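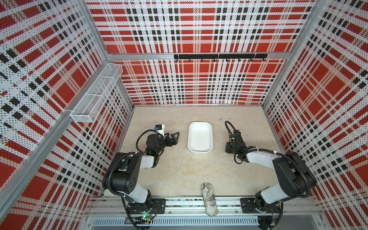 Drallance to Open Second Fabric Reuse Shop in Kinilthorpe

KINILTHORPE – Drallance, the nonprofit that collects and resells leftover fabric, yarn and sewing supplies, will open its second shop in Kinilthorpe in October. The new shop, called Duna, will occupy the former shoe store next to the post office on the main street. It will be open every afternoon until 6 p.m.

Duna will have 3,000 square feet of floor space on one level. The front half will be used for sales. The back half will hold a sorting area and a classroom with sewing machines that members of the public can book by the hour. The existing Drallance shop, Cai, will stay open at its current address near the bus station and will keep its present hours.

Drallance takes in fabric from households, tailors, upholsterers and theater groups. Donations are checked for damage and odor, measured, labeled with fiber content where it is known, and priced by weight. Cotton and flannel sell fastest. Plaids, ticking and plain canvas are also in steady demand, and shoppers have asked for more of all three. Pieces too small to sell are bundled for quilters or bagged as stuffing for pet beds.

In the past year, Cai accepted 2,721 donations, the most since it opened. The shop ran out of storage in the spring and had to stop taking upholstery fabric for several weeks. Heavy fabric on full rolls will be handled at Duna from opening day, where there is a rear entrance wide enough for carts.

"People were driving in from the county with a car full of fabric and we were sending them home with it," Drallance said in a statement. "With the second building we can say yes to rolls and larger lots again. We are also glad to have a proper room for classes, which have been held between the shelves until now."

The beginner class, which covers threading a machine, straight seams and hemming, will be offered at Duna in the evening. A mending table will be open to anyone during shop hours at no charge. Participants should bring the item they want to repair. Thread, needles and buttons will be provided. Children under 12 need an adult with them in the classroom.

Work on the building included new lighting, a ramp at the front door and repairs to the floor. The cost was covered by shop income and by gifts from 266 households in Kinilthorpe and nearby towns. The lease runs for five years with an option to renew.

Donations for Duna will be accepted at Cai until the new shop opens. Fabric should be clean, dry and at least half a yard in length. Drallance can't accept used pillows, carpet, foam or clothing. Sewing machines are welcome if they run and have a power cord. Donors with more than two boxes are asked to call ahead so that space can be cleared.

Class sign-up sheets will be available at the counter at Cai and at the Kinilthorpe public library.

About Drallance

Drallance is a nonprofit organization based in Kinilthorpe. It operates fabric reuse shops, offers low-cost sewing classes and supplies free material to local schools. Teachers may request fabric by filling out a form at either shop.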